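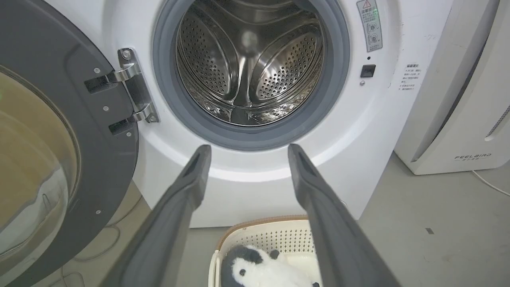

4 min read

ok so a few of you asked how it's going at work with the arm, and I kept saying I'd write it up and then not writing it up. I'm on my break, I have a coffee, let's go. Thread.

Background for new people: I work at Stustico. We do wash and fold, plus a toy and soft goods service for daycares and play centers. The stuffed animals come in gross and go home fluffy. I've been on the toy side for 5 years and yes I still like it.

In July the owners signed up with Boiko, who do small automation setups, and we got one arm with a two-finger gripper for loading and unloading a front loader. We call it Eson. That was the name on the crate and it stuck.

First thing everyone asks: did people lose their jobs? No. There are 17 of us and there were 17 before. But I'm not going to pretend the schedule looks the same, and I'll get to that.

What it does: basket goes on the floor in front of the machine, door gets swung all the way open, Eson reaches down, pinches a toy, brings it up and into the drum. Then the next one. It is slow!! I can load a basket in the time it takes Eson to think about an ear.

But slow is fine when it's the 4th load of the morning and your back is already talking to you. Bend, grab, stand, stuff, bend again. I used to go home and lie on the kitchen floor. I have not done that in weeks and my dog misses it.

Now the annoying stuff. Black and white toys. Pandas, penguins, anything fluffy with a dark head. The camera sits right down by the gripper, and a black fuzzy head in a shady basket is kind of a blob to it. It'll go for a shadow and close on air. We turned the lights up over that corner and it got better, not perfect.

Also the rubber gasket. If a toy hangs out over the edge, the arm will happily call it loaded. So a person checks the ring before the door gets closed. Every time. That's a rule we wrote ourselves, it was not in the Boiko binder.

Also cords. I have become the cord police. If there's a cable on the floor where the basket slides, I'm going to say something, and I'm going to say it every shift until one of us retires.

The schedule thing. We used to have two people on loading all morning. Now it's one, and they're mostly watching, sorting and fixing grabs. The other person moved to inspection and mending. I love mending, so I won. My coworker who moved with me hates sewing and did not win. We asked to rotate and got it, but we had to ask twice.

And watching is its own kind of tired. I didn't expect that. Loading, you zone out and sing. Watching, you can't, because the minute you look away it's got a bunny by one whisker. We do it in short turns now and that helped a lot.

The part I'd push on if your place is getting one of these: ask who gets trained. At first only the shift leads got the Jomer login (that's the software that runs the arm), so every time it stopped, the rest of us stood there like we were waiting for a bus. Now everybody on toys has it. I can clear a stop and restart it myself and I feel extremely powerful.

Pay, since somebody's going to ask: there's a small bump if you're signed off on Jomer. Small. We're still talking about it.

Would I send it back? No. Would I let it run alone overnight like the sales guy suggested? Also no, have you ever opened a washer with a burst beanbag frog in it?

Somebody already asked in the replies if the toys come out cleaner. Same washer, same soap, so no difference there. The arm only does the lifting.

ok break's over, I've got a giraffe with a neck seam to deal with. Ask me stuff and I'll answer tonight after 4 loads of my own laundry, which I still do by hand like an animal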